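Household Tips: Living With a Countertop Arm

Getting Good Service From the Tonda Kitchen Arm

Last updated: 12/08/2026

The Tonda is a countertop robot arm offered by Flerkach on a monthly service plan. It fetches, holds and puts away small kitchen tools, and it will stir a pot on a low setting. The Household Advice Desk at Gakik has had one in its test kitchen since July. The notes that follow are intended for households that have taken the plan or are considering it. They cover setup, care, and the handling of tools that give the arm difficulty.

Before delivery

Measure the counter. The base must stand at least 13 inches from the cooktop and on a level surface. Tile counters with deep grout lines are not suitable unless the mounting board is used. The board is not part of the standard plan and must be requested when the order is placed.

Clear the wall outlet nearest the base. Extension cords are not permitted under the service agreement, and the installer will decline to complete the work if one is needed.

The first week

The arm learns each tool by being shown it. Set the tool down by itself, choose "New Tool" on the panel, and let the arm look at it from several sides. Allow 10 minutes for each item. Plain spoons and spatulas may be taught in one session. Whisks, graters and anything with moving parts should be taught twice, in two different resting positions.

Label tools on the panel with the names the household uses. Our kitchen had two entries called "scraper" for most of a month, and the arm brought the bench scraper each time.

Everyday care

Wipe the fingertips with a damp cloth at the end of the day. Do not use scouring pads or oven cleaner. Dried dough is best softened with warm water and lifted off with a fingernail or a wooden pick.

Run the calibration routine after moving the base, even by an inch. The routine takes 45 seconds and should be done with the counter clear.

Flerkach recommends a service visit every 3000 lifts. The count is shown under "Status." Visits are covered by the plan, but a missed appointment is charged.

Shiny and awkward tools

Polished metal under a strong ceiling light is the most common cause of a failed pickup. Turn off any lamp directly over the work area, or move the tool a few inches out of the glare. A matte tray beneath the tool is also helpful.

Tools with loose wire parts call for more patience. A pastry blender or ring whisk has many thin edges, and the fingers may close on a wire when the handle was wanted. In our kitchen the following practices gave the best results:

- Lay the tool flat, with the handle toward the base of the arm.
- Teach the handle as the grip point. The panel allows one point to be marked with a fingertip.
- Keep dish towels well to the side. Loose loops catch on cloth.
- Choose tools with a brightly colored handle where there is a choice.

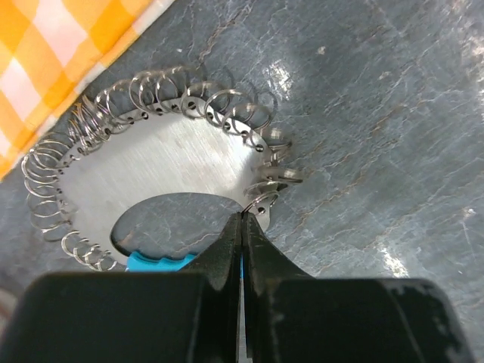

Gripper at the blue handle of a metal tool with wire rings along its rim.

If the arm stops with a tool half gripped, press "Release" and wait for the fingers to open. Do not pull the tool free by hand. Bent rings can be eased back into line with the fingers, but a ring that has come out of its hole should be replaced before the tool is used with food.

The service plan

Telephone support was courteous and our calls were answered promptly. Written instructions were less satisfactory. The section on grip points is short and refers to a panel layout that has since changed. Households that bake often will find the arm useful for holding and putting away. Those with small galley kitchens may prefer to wait for the wall-mounted model, for which Flerkach has given no date.

Reader comments (3)

Abelardo Núñez
The tip on marking the handle is a good one. Mine kept going for the wires on the pastry blender. I put a strip of blue tape on the handle too and it does better now.

K. Ó Gríofa
Does the mounting board fit over a sink cutout? The installer could not tell me and the manual only shows a flat counter.

bakes_on_the_hill
Ours is noisy at night when it parks itself. You can change the park time under Status, second page.

Contact the Advice Desk | © Gakik Household Advice | Back to top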